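How to budget for a two-arm robot bench without getting stung in month two

I've now planned equipment money for two of these benches, once badly and once a bit less badly, and people keep asking me for the spreadsheet. The spreadsheet is ugly, so you get this page instead. It's aimed at small labs and workshops that already know they want a pair of arms on a table and have to put numbers next to everything by April.

Step 1: Write down the job before the shopping list

One sentence, plain words. Ours was "pick up small household things with one hand and work on them with the other." That sentence killed a very pretty arm from Larnex that could lift far more than we'd ever ask of it. It also told us we needed cameras at the wrists, and wrist cameras mean brackets, cables and ports (so many ports!).

Step 2: Split the money into three piles

Pile one is the arms and motors. Pile two is everything that holds them up: rail, plates, screws, the tabletop, the lights. Pile three is stuff that wears out. I gave pile three $200 the first time and it was gone so fast I'm still a little embarrassed. The second time I put $3,000 in pile two and three together and slept better.

Step 3: Go look at a bench that's been used

Quotes from Wiltlow or whoever will show you fresh parts. Find a bench that has had some hours on it and look closely at the fingers and pads, then at how the cables run. Take a notebook.
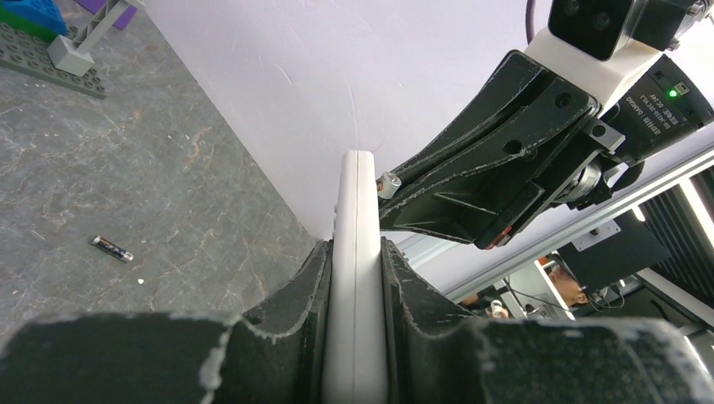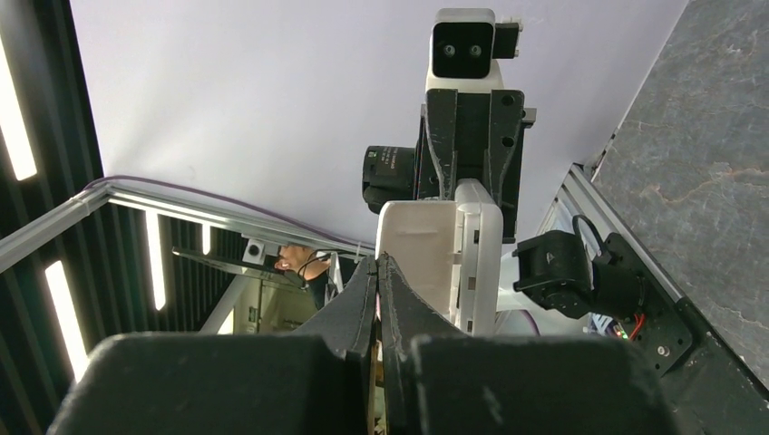

Scuffed black gripper parts in both, and aluminum rail too. Put fingers and pads down as a repeat purchase, with their own line, and ask the seller for the price of a set before you sign anything. Tănase at Trestwood wrote back after reading my draft that I was still being too kind to pile three: "Order spare cables the same day you order the arms. We waited 18 days for one cable and the whole bench sat there." Fair enough, so cables are on the list now.

Step 4: Ask the boring questions

Can you buy one motor by itself, or do they only sell the whole joint? Are the finger files yours to print? Does the camera bracket come with the camera? What plug is on the power supply? I send these in one email and keep the answers in the same folder as the quote.

Step 5: Order in two rounds

Round one is one arm, the rail and a single wrist camera. Get that running, then fix your list, then order the rest. You'll pay shipping twice and I know that hurts, but my first list had the wrong length for every single cable on it. If your money has to be spent by a deadline, ask the seller to quote round two now and hold the price.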